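Burgers on rails: an afternoon at the Haworth open day

I went to the Zodden open day at Haworth mostly because the bus from Flindport stops right outside, and partly because the flyer promised "a new way to look at how a kitchen line works." I have worked a kitchen line. I had my doubts about the flyer.

Doors opened at 11, and by then there was already a line for the free coffee. The building is a plain two-story thing behind a tire shop, and the signs to the demo rooms had been taped up at a height that suited very tall people. I took two wrong turns and ended up in a storage hall before I found the room I wanted, number 38, where the burger station was set up.

The station is called Ivon, for reasons the handout doesn't go into. It is a burger order laid out as parts: bread, meat, lettuce, each standing on edge in a white plastic holder at the end of a clear plastic strip. One part, one strip, all of them running side by side across a pale tabletop. 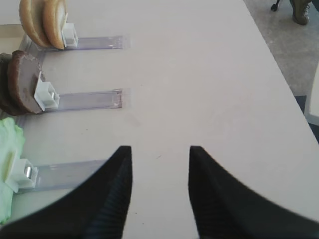 My first thought was that no cook on earth stores a bun that way. Standing on its edge, a real bun would dry out before the lunch rush, and a real patty would slump. The handout says the layout "makes the order of assembly visible to everyone." Maybe. On any line I ever worked, the order was visible because somebody yelled it at you.

I will give them this much: it is easy to read. A kid behind me worked out what went where faster than I did, and with less muttering. Whether that teaches anyone anything about kitchens is another matter. The hard part of the job is doing it when the tickets are backed up and the fryer is beeping, and there was no sign of that on the schedule.

Further in there were red pieces too, thick ovals with a bit of a shine to them. I took them for tomato, and I'm still not sure. The handout has no key to the parts, a strange thing to leave out of a sheet that finds space for 74 words on the company's values.
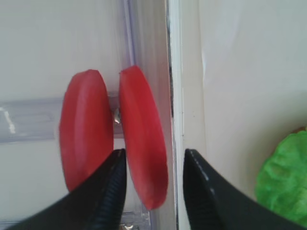 Two of the red ovals, standing side by side with a screw showing between them.

I also spent a while on the fittings, which interested me more than the food did. The strips have a pale purple tint in certain light, and small white clips at the ends. It looks neat enough. I would like to see it after a month of school groups – clips are always the first thing to go on anything I've owned.
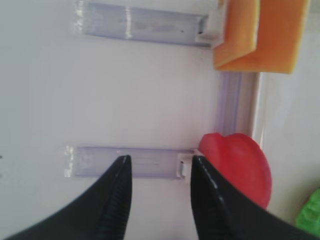
Lavender strips on a white panel, with the clips at their right ends and something orange in the corner.

Entry was free and the coffee was decent. The talk at 2 ran long and used the word "modular" more often than I cared for, so I left before the questions and caught the early bus back. If they hold another one in the spring I might go, provided they print a key to the parts and move the signs down a foot.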